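[teleop-cloth] Re: start poses for jersey folding, operator drift

From: Costel Zupan
To: teleop-cloth list
Subject: Re: start poses for jersey folding, operator drift

Shu-fen Huang wrote:
> We have 134 accepted demonstrations on the jersey task at Risgate and the
> policy still stalls before the first grasp on about a third of rollouts.
> It hovers with the fingers open and never commits. My guess is the
> start poses are too varied. Sinéad thinks the operators are
> pausing too long. Before we collect another batch in December I would like
> to know (a) how Wuvstead lays out the cloth at reset and (b) whether you
> trim the pauses. Also, do you keep episodes where the operator regrasps?

Shu-fen,

Answers below, in your order, plus one thing you did not ask.

(a) Reset

We define the reset by region and leave the shape of the cloth free. One garment goes to the left on the gray fabric and the middle and right stay clear as working area. The operator retracts until only the fingertips are in the head view, spread wide, and recording starts from there. Placement is by hand, with no template. Gerardo tried a taped outline for a while and the policy learned the tape.

Printing on the cloth matters more than I expected. A red jersey with BULLS and 23 in black and white gives the encoder a lot of high-contrast edges, and if the print always faces the same way the policy will use it as an orientation cue. We put it down upside down as often as right way up.

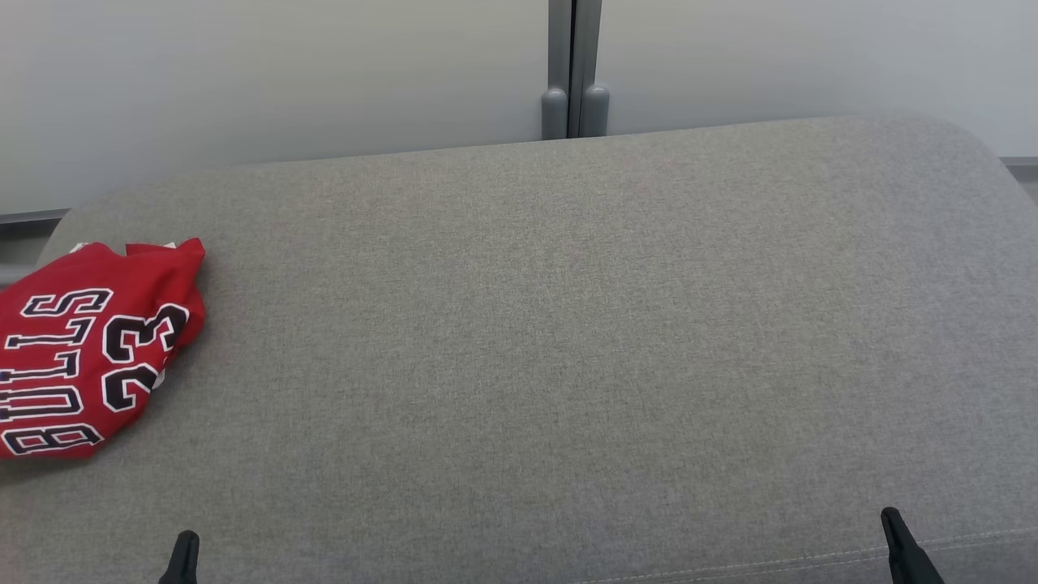

(b) Pauses

We trim, but only at the head of the episode. Anything before the first commanded motion above threshold is dropped. Pauses later on stay in, with one exception: if the operator holds still over the cloth with the gripper open for longer than four seconds, the episode is flagged and Rin looks at it. Most flagged ones are rejected. A long hover with no change in the image is precisely the behavior you describe in your rollouts, and I would check your set for it before touching the start poses.

The hover usually comes from depth. Over remote control the operator has two views and no contact feel, so the arm comes down to just above the cloth and waits while the person decides where the surface is. Fiore's leader arms have some friction, which hides small corrections and makes this worse. What helped us was a practice block of grasps with nothing recorded, repeated at the start of each session.

The wrist view is where these decisions are made, so it is the one to review. With the jersey in a loose heap, the operator has a thick rolled fold on one side, a sleeve lying flatter on the other, and a crumpled print between the fingertips. All of those are plausible first grasps. If one operator always takes the fold and another always takes the sleeve, the averaged action goes to the middle, where neither grasp exists.
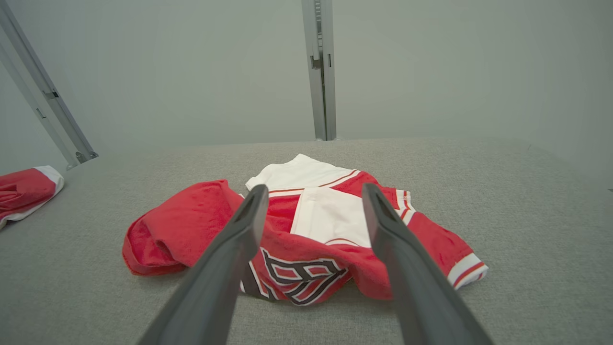
We settled on a written rule: sleeve first if a cuff is visible, otherwise the nearest free hem. It is not the best strategy for folding, but it is the same for every operator, and the stall rate dropped once the older mixed episodes were taken out. The rule goes on the console as text. Telling people verbally lasted one shift.

(c) Regrasps

Keep them if the second attempt is deliberate, meaning the gripper opens fully, backs off and comes in again. Reject them if the operator is pinching repeatedly at the same spot. We store a per-episode count of gripper closures and sort by it.

What you did not ask: check your time alignment. At Zadelholm the wrist stream lagged the joint states by 300 ms and the symptom was the same, open fingers and no commit. Close the gripper on something rigid, compare the frame of contact with the drop in commanded width, and do it again at the end of a long session – the offset can grow.

I can send the trimming script and the flag thresholds. They assume our logging format, so the field names will need changing.

Costel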